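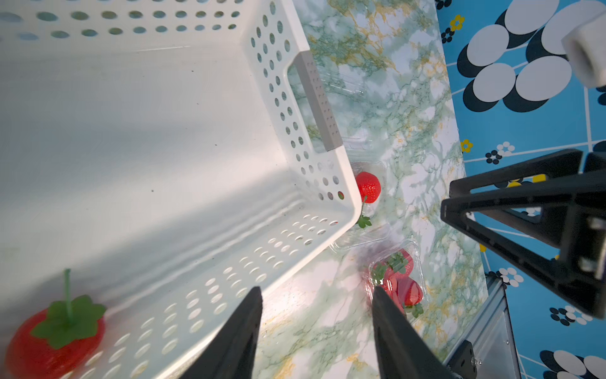 White basket with perforated sides and a handle cutout.

Tennis gear: storage, grips and strings between matches

Updated June 2022

Most damage to tennis equipment happens off the court. Heat, trapped moisture and pressure on the frame account for more dead strings and split grips than play does. The notes below cover a household with two or more players and one shelf to keep everything on.

Rackets

Store rackets indoors at room temperature. A car trunk in summer can reach 130 degrees F, enough to drop string tension noticeably in one afternoon. Hang each racket by the throat or stand it head up in a rack. Do not stack bags on top of the frames. The Skelard wall rail holds eight rackets and needs two screws into a stud; drywall anchors work loose under the weight.

Overgrips

Replace when the surface turns shiny or the tape at the collar lifts. To rewrap:

Peel off the old overgrip and wipe the base grip with a dry cloth.
Start at the butt cap with the tapered end. Right-handed players wrap clockwise, seen from the butt end.
Overlap each turn by 1/8 inch. More overlap builds up the handle size.
Stretch lightly and evenly. Trim at the collar and tape.

A damp overgrip should be left to dry in open air before the racket goes back in a closed bag. Hair dryers soften the adhesive.

Strings

Polyester loses tension whether or not it is used. Restring at least once a season, more often for anyone playing three times a week. If one string breaks, cut out the rest the same day, working from the center outward and alternating mains and crosses. A single break left in place loads the frame unevenly.

Keep a card in the bag with the date, string and tension for each racket. Reels of spare string go in a sealed bag away from sunlight. Korkitz sells reels with the length printed on the side, so mark the remaining length after each job.

Balls

An opened can goes flat in two to four weeks. A screw-top pressurizer such as the Berhe slows this down if the seal is clean; wipe the rubber ring before closing. Drop test: from 100 inches onto concrete, a usable ball rebounds 53 inches or more. Sort failures into a separate bin for serving practice.

Shoes

Remove insoles after play and loosen the laces to the toe. Stuff with newspaper, change it after an hour, and keep shoes away from radiators. Brush clay out of the tread when dry.

December check

Before the indoor season, look over grommets for cracks, empty every bag pocket, and vacuum the seams. Replacement grommet strips are specific to the racket model. Cundby bags have a removable liner that can be washed cold and line dried.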